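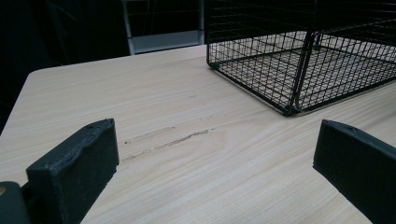
Should a demonstration be discarded if the operator hesitates before grasping?

The demonstration should be kept if the grasp is completed and the pause is short. A pause of over 2 seconds should be trimmed, and the trim should be recorded in the episode notes so that the change in timing can be traced later.

Asked by Ji-hoon Seol
Category: Data collection / Demonstrations
Status: Answered

Our group at the Surbridge site has been asked to gather 200 demonstrations of a tabletop task with a hand-held gripper. The operator approaches an object, closes the fingers on it, and places it in a wire basket. Training will be carried out by a separate team at Trotcombe, and we will not have access to the model while we record.

During the first sessions it became clear that our operators do not behave alike. One moves directly to the object. Another stops just short of it, adjusts the wrist, and then closes. The written protocol says only that demonstrations should be "smooth and deliberate," and the reviewers have read those words in different ways. As a result, some episodes with a pause were accepted and others very much like them were rejected.

I would appreciate guidance on the following matters. First, what rule do other groups apply to hesitation? Second, should the basket remain in one position for the whole set, or should it be moved between episodes? Third, is there any value in keeping failed attempts? We currently delete them at the end of each session.

Answer from Roswitha Rathjen (accepted by the person asking)

The rule given at the top of this page is the one we adopted for the Fluroditz collection, and it has served adequately. I will add the reasoning, as reviewers tend to apply a rule more evenly when they know its purpose.

A policy trained by imitation learns the pause together with the motion. If a large share of the episodes contain a long stop near the object, the trained policy may stop in the same place and fail to resume, because the recorded frames during the stop are nearly identical and the recorded action is close to zero. A brief adjustment of the wrist is a different matter. It contains movement, and it often shows the model how to correct a poor approach. Such adjustments should be retained.

On the basket: it should be moved. We used 14 layouts and changed to a new one after every 10 episodes, with small shifts of the object in between. In some layouts the basket should be only partly in the camera's view at the start of the approach. If it is always fully visible, the policy will receive no practice with the other condition. The table itself may also be turned or exchanged if a second one is available. Marks and grain on a work surface can become landmarks for the model when every episode is recorded over the same patch.

On failed attempts: please do not delete them. They should be moved to a separate folder and labeled with the point of failure (approach, closure, transport or release). Trotcombe may not use them for the first training run, but they are of use later – particularly for checking whether an automatic success detector is reliable.

Finally, I would recommend that two reviewers label the same small batch before the remainder is divided between them. Disagreements are far easier to settle at that stage.

Answer from Senad Vidmar

I agree with the above for the most part. Please also confirm that the fingers are fully open at the start of each episode. We lost most of a day's work in May to episodes that began half closed, and the export tool did not flag them.

Answer from Chia-hao Lui

We use Cocco for trimming. It has a setting for idle time. I do not recall where it is located, but it is in the menus.

Comment from Ji-hoon Seol

Thank you. The protocol has been revised to include the limit on pauses, and failed attempts are now being retained. May I ask whether the trimming limit applies to a pause over the basket before release, or only to the approach?

Comment from Roswitha Rathjen

It applies to both. Wajid Kakakhel maintains the current version of our review sheet and can supply a copy on request.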